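Mivumance is hiring a part-time computer refurbishment technician for our workshop in Pidberg. The job is open until filled. We start reading applications in April.

## About us

Mivumance takes in used desktop computers from offices, schools and households, repairs the ones worth repairing, and sells them at low prices or passes them on through partner groups in Pidberg and Peldale. Machines that can't be repaired are stripped for parts, and whatever is left goes to a licensed recycler. Last year we sent out 368 working computers. The workshop has six benches, a parts store and a small front counter where people drop off equipment.

## The job

- 16 hours a week, worked as two full shifts or four half shifts
- Shifts start at 8:30 a.m. or 1 p.m.
- Paid hourly, every two weeks, with paid sick leave
- Twelve-month contract, with a review before the end
- You report to the workshop manager

Most of your time will be spent on desktop towers. A typical shift includes:

- Checking in donated machines and entering them in Onsri, our stock system
- Opening cases, removing dust and looking for swollen capacitors or burned connectors
- Testing memory, drives and power supplies
- Replacing processors and applying new thermal paste
- Wiping drives to our written procedure and signing the wipe log
- Installing an operating system and running the final test sheet
- Sorting leftover parts into the labeled bins in the store

You will also cover the front counter for part of one shift each week. Counter work means accepting drop-offs, printing receipts and answering simple questions about what we take. We don't take televisions, printers or anything with a cracked battery.

Processor and board work is a regular part of the bench list.
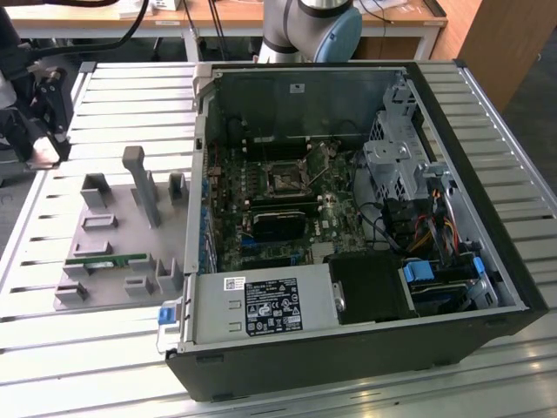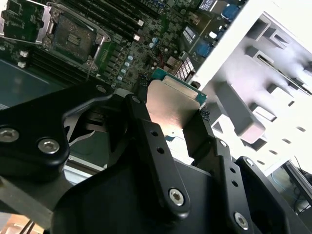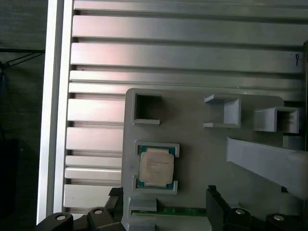 **Do I need a certificate or a degree to apply?**

Neither is required. We ask for hands-on experience, and that can come from a paid job, a class, or building and fixing computers at home. If you do have a certificate, list it on your application and we will count it as experience.

## What we are looking for

You need to be able to:

- Take a desktop computer apart and put it back together without a guide
- Tell a bad memory stick from a bad slot, and explain how you checked
- Handle processors and boards safely, including the use of a wrist strap
- Write short, clear notes that the next person on the bench can follow
- Lift up to 40 pounds, or tell us what help you would need to move machines
- Work from a checklist and stick to it

It helps if you have:

- Some experience with Linux installs
- Basic soldering skills
- A second language for the front counter
- A driver's license, for the monthly pickup run to Peldale

Applicants must be 18 or older and allowed to work in the country. Because donated drives can hold personal files, we run a background check on the person we choose. A record doesn't rule you out. We will talk it over with you first.

## Training

Your first two weeks are paid training. You'll work next to an experienced technician and go through the drive wiping procedure, the test sheet and the Onsri screens. After that you'll have your own bench, and someone will check your first batch of machines before they leave the shop.

We supply tools, wrist straps, gloves and safety glasses. You may bring your own screwdrivers if you prefer them. Magnetic tips are fine. Power drivers are not used on boards.

## Place and access

The workshop is on the ground floor and has step-free entry from the parking lot. Route 62 stops across the street. There is a bike rack by the loading door, a kitchen with a fridge and microwave, and lockers for staff. The benches can be raised or lowered. The shop gets loud when the air compressor runs, and ear protection is kept on the hook beside it.

## How to apply

Send us:

1. A resume, two pages at most
2. A short note about a computer you repaired, what was wrong with it and what you did
3. The shifts you can and can't work

You can email your application or hand it in at the front counter. Paper applications are treated the same as emailed ones. Please put "Refurbishment Technician" in the subject line or on the envelope.

We'll invite a short list of applicants to the workshop for an interview and a paid bench test. The test takes 90 minutes. You will be given a tower that doesn't start and asked to find the fault and write it up. You don't have to finish the repair. We read the notes as closely as we look at the machine.

Everyone who applies will get a reply, including people we don't interview. If you need a change to the interview or the bench test, such as more time, a seat at a certain height or written instructions in larger print, tell us when you apply.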